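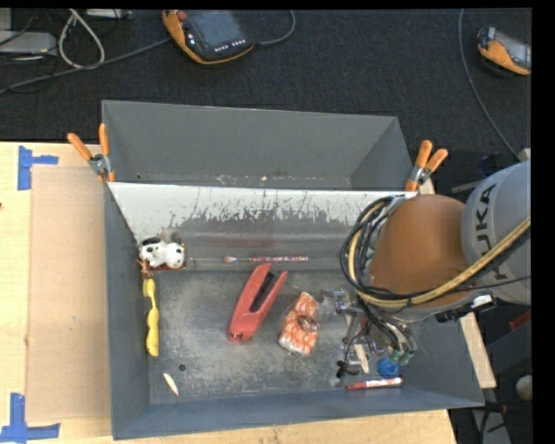

Teaching by hand and by remote: notes for the Kuratano session
Speaker: Cor De Bruijn

Slide 1. Who I am, what I do at Furwood. Keep it short. Say up front that this is a talk about collecting demonstrations, and that training gets one slide at the end.

Slide 2. Two ways to show an arm a task. By hand: you hold the wrist and move it yourself. By remote: you stand back and drive it with a controller. We have used both on bin picking.

Slide 3. By hand. New people pick it up fast, and they feel contact with the wall directly. The trouble is their own arms, which end up in the camera view. We replay each path with the person out of the way and record the replay — that doubles the time.

Slide 4. By remote. Slower to learn. Allow 60 minutes of practice before keeping anything. Depth is the hard part, mostly with thin things lying flat against a wall, like a brush or a stick.

Slide 5. Mixed bins. Clear wrap, shiny metal, loose wire. Ask the room which they would pick first. Wait for answers.

Slide 6. The Badus set. 400 demonstrations, 4 operators, 2 bin layouts. Failed grasps are kept and labeled. Mention that Coppens asked for this and was right.

Slide 7. Operator habits. One person always came in from the same side, and the policy copied it. We now swap operators partway through a layout.

Slide 8. Training, one slide only. Skip if short on time.

Questions. Somebody will ask about force feedback. We start testing it in October.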